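6.4 Wrist view fault after a texture reload (code 61)

Applies to the Holst two-finger gripper model in the Nivoda simulator. Code 61 is raised when the wrist view and the stored reference differ while the arm is holding position.

CAUTION: Do not replay a recorded path on the real arm while code 61 is showing. The collision check may be using the wrong surfaces.

1. Press Hold. Wait 30 seconds for the joint values to settle.

2. Open Views > Wrist and save 2 stills.

3. Open the log and go back 300 lines. Look for "surface set replaced".

4. If the line is present, close the session without saving and reload the Ratov kitchen file.

5. If it is absent, go to 6.5.

Note: Clearing the code from the toolbar does not reload the surfaces.

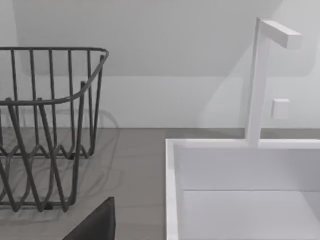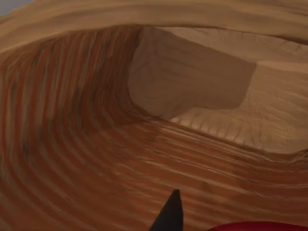 Code 61 does not say which surface set is at fault, so compare the stills by eye before reloading. Start with the gripper finger, as it is drawn from the arm file and not from the room file. If it is still dark and plain at the lower border while banded orange and tan rock fills the view behind it, leave the arm file alone. Send the log and both stills to Brusulport support if the code returns after the reload.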